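Tray dryer (pharmaceutical)

A tray dryer, also cabinet dryer or shelf dryer, is an enclosed, heated box used to take moisture out of granules, powders, herbs and other goods spread on flat trays. One of the oldest types of drying equipment still sold. Common in small and mid-size plants, where batches change often.

Construction

Insulated cabinet, one or two doors, a fan, a heat source (steam coil or electric) and a rack or wheeled cart for the trays. Inside walls usually stainless steel. Baffles steer the air across the trays. Small units hold a single cart, larger ones 2 or more. Door gaskets are silicone in most cases and count as a wear part. 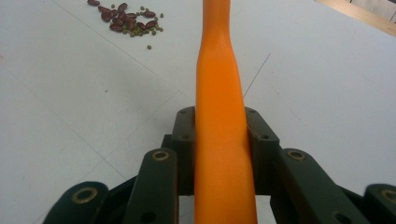
Operation

Wet material is spread in a thin, even layer. Warm air passes over it, picks up moisture, and part of that air is vented while fresh air comes in through a filter. The rest is recirculated to save heat. Drying is quick at first, then slows down once the surface water is gone. For many granules the set point is near 50 °C, heat-sensitive goods go lower or into a vacuum version.

Uneven drying is the usual complaint. Trays closest to the air inlet finish first. Operators swap tray positions partway thru, or rake the material by hand. Overloading makes it worse.

Types

Forced-air: the standard type. Vacuum: heated shelves, no fan, slow loading but good for solvents. Perforated tray: air goes through the bed instead of over it, coarse material only.
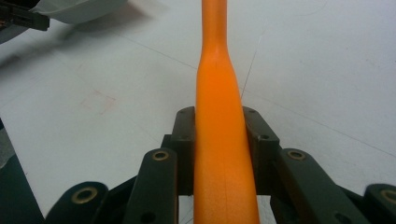 Cleaning and validation

Trays are washed seperately, the cabinet in place. Rounded inside corners help. Temperature mapping is done empty and then with a full load, probes on several levels. Filters get changed on a schedule or by pressure drop.

Manufacturers

Doteck sells cabinets in several sizes, the largest with 83 trays. Cumik makes vacuum models only. Tidex supplies replacement trays and carts, no cabinets.

See also

Fluid bed dryer
Freeze drying
Granulation

Page last edited September 2026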